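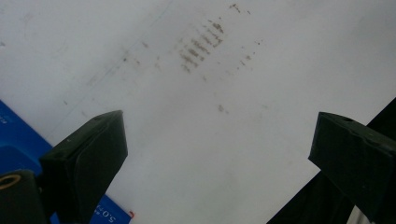 Figure 1. Wrist camera view, white work surface. Both fingers in view, nothing held. Gray-brown smudges on the surface; blue box at left.

Jitstead Tabletop Gripper Set, student release

README

Summary

Jitstead is a set of short hand-held gripper recordings made by the Broltico robotics club as its spring build project. The club built one gripper, recorded with it, cleaned the recordings, and trained a small policy on the result. This file covers the recordings only. The training code is kept in a separate folder and has its own notes.

Release date: 2020-08-29

Contents

episodes/ one folder per episode, numbered from 0
splits/ train.txt and test.txt
calib/ camera calibration, one file per session
tools/ viewer and the script that checks an episode for dropped frames
CHANGES plain text log

The release has 879 episodes. 400 of them are pick and place, 100 are held out for testing, and the remaining ones are pushing, tilting and free motion. The held-out episodes are not counted in the pick and place number.

Each episode folder holds:

frames/ JPEG images from the wrist camera
pose.csv time, position (x, y, z), orientation as a quaternion
width.csv time, finger opening in millimeters
meta.txt task label, session number, operator code

Times are in seconds from the first frame. pose.csv and width.csv do not run at the same rate as the camera. Use the nearest earlier row. Do not interpolate the quaternion column by column.

Hardware

The gripper is carried by hand and has two facing fingers. The camera is fixed to the gripper body and looks forward past the fingertips, so the fingers stay in the lower left and lower right of the view. Pads were reprinted twice during the project. Sessions 1 and 2 use the first pad, and their width values read high by a constant offset. The offset is written at the top of each calib file and has not been applied to the data.

Finger opening comes from an encoder on the drive shaft. It reports travel, not contact. A closed reading does not mean that an object is held.

Recording procedure

1. Place the gripper in the dock and zero the encoder.
2. Start the log, then the camera.
3. Hold still for two seconds.
4. Do the task once. Do not repeat a missed grasp in the same episode.
5. Hold still for two seconds, then stop the camera.
6. Write the task label before starting the next episode.

Recordings were made in 6 sessions. Operators are listed by code only. Episodes with a missing label were relabeled from the video by a second member and carry the flag relabeled=1 in meta.txt.

Surface and objects

Most episodes use a plain white surface. It is not uniform. Smudges and small specks show up in many frames, and they have not been edited out. Pose tracking sometimes locks onto them in otherwise blank views, which helps when the marks are sharp and hurts when they are blurred. Anyone testing a feature tracker on this set should report white-surface episodes separately.

Objects are household items and empty packaging. Object names in meta.txt are free text, so "box", "blue box" and "carton" may overlap. We started a fixed list in April and did not finish it. Printed text on packaging can be upside down or partly hidden by a finger and should not be used as a label.

Known problems

- Session 3 has a clock jump near the end. Affected episodes are listed in CHANGES.
- Auto exposure was left on in session 4. Brightness changes when a dark object enters the view.
- The fingers are often in shadow against the pale surface. Threshold-based finger masks need to be tuned per session.
- Free motion episodes have no success field. The viewer prints "none" for these.
- Two tasks share the label "push_short". Use the session number to tell them apart.

Baseline

The club policy, Tadard, takes one image and the current finger opening and gives the next opening and a small pose change. It was trained on the pick and place episodes only. Results are in the project report and are not repeated here. The test split was fixed before training and should be left as it is.

Use

Run tools/check on a folder before loading it. The exit code is 0 if all frames are present. Python 3 is required.

The set may be used for class work and for non-commercial research. Cite it as "Jitstead Tabletop Gripper Set, Broltico robotics club". Send corrections to labels as a text file with one episode number and one new label per line.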